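**Moving house: do you label boxes by room or by number?**

*Irnimwood Residents' Board > Home & Garden > General*

---

**siv_sjogren** wrote:

We complete in November, all being well, and my husband and I have reached the stage of not speaking about boxes. He wants every box labelled with the room it's going to. I want every box numbered, with a notebook saying what's in it. His way is quick and useless. Mine is slow and I've only done 14 boxes in a fortnight, so I accept I may be losing on points.

What do people do? We have a three-bed going into a slightly smaller three-bed, plus a loft I have been avoiding since we moved in.

---

**Bellamy_R** wrote:

Room name, two sides and the top, thick black marker. You are moving house, Siv, you're not opening a branch of the British Library.

I have moved five times. The removal men will not read your notebook. They will read KITCHEN if it is large enough and they are in a good mood.

---

**tobias.b** wrote:

Numbers, every time. We did room names when we left Strickland Road and ended up with eleven boxes marked "BEDROOM", one of which had the kettle in it. I drank tap water out of a vase.

The notebook is the weak point though. Ours would have gone in a box. Put the list on your phone and send it to somebody else as well.

---

**Bellamy_R** wrote:

> one of which had the kettle in it

That's a packing problem, Tobias. A number wouldn't have stopped you putting a kettle in with the pillowcases.

---

**tobias.b** wrote:

It would have told me which pillowcases.

---

**delphine_z** wrote:

Both? Room on the outside for the men, number underneath for you. I did this two years ago and it took hardly any longer, once I'd stopped writing things like "misc. (blue)" in the list.

Other things I learned, mostly by doing them wrong:

- Books go in small boxes. I know everyone says it. I ignored everyone and the bottom fell out on the stairs.
- Don't seal anything until the day before. You will need the scissors, and then you will need what you used instead of the scissors.
- Tape down the middle and then across both ends. One strip is for people with light possessions.

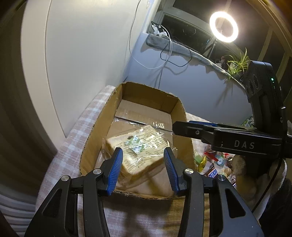

- The Cledetti wardrobe boxes with the rail are lovely and cost a fortune. I bought four, used two, and the others have been in the garage ever since holding up a bicycle.
- Pack the loft first. It's all stuff you've managed without, so you won't miss it, and you might be ashamed into getting rid of some.

---

**anselmo_g** wrote:

Disagree about the loft. If you pack the loft first you pack it while you still have energy and optimism, and you keep everything. Do it last, when you hate your belongings. I threw out a fondue set, a broken Rotura fan heater and every cable I owned in under an hour.

I did need one of the cables.

---

**siv_sjogren** wrote:

Anselmo, this is the most persuasive thing anyone has said to me about the loft, and I have now shown it to my husband, who says he needs all his cables.

Delphine, the two-labels idea might save the marriage. Does the number start again for each room, or run straight through?

---

**delphine_z** wrote:

Straight through. If you restart you get a Kitchen 3 and a Bathroom 3 and sooner or later you're looking for the toothbrushes in the gravy boats. I got as far as 100 and then told myself the rest were bags.

---

**Bellamy_R** wrote:

A hundred boxes. What on earth did you have?

---

**delphine_z** wrote:

Jigsaws, mainly, Reginald.

---

**tobias.b** wrote:

Can I add, don't buy the boxes new. The supermarket ones are fine if you get there before they flatten them, and someone on here is always giving a pile away. I've got 20 folded up behind the sofa if you want them, Siv. A few still say BEDROOM, but you can't trust it.

---

**siv_sjogren** wrote:

Yes please! I'll message you. Will cross out the BEDROOMs.

---

**Bellamy_R** wrote:

For the record, I can put my hand on anything in my house within a minute, and I have never numbered so much as a shelf.

---

**anselmo_g** wrote:

Reg, you've had my stepladder since Easter and you told me you couldn't find it.

---

**Bellamy_R** wrote:

It's in the garage. I'm fairly sure it's in the garage. I'll have a look after lunch.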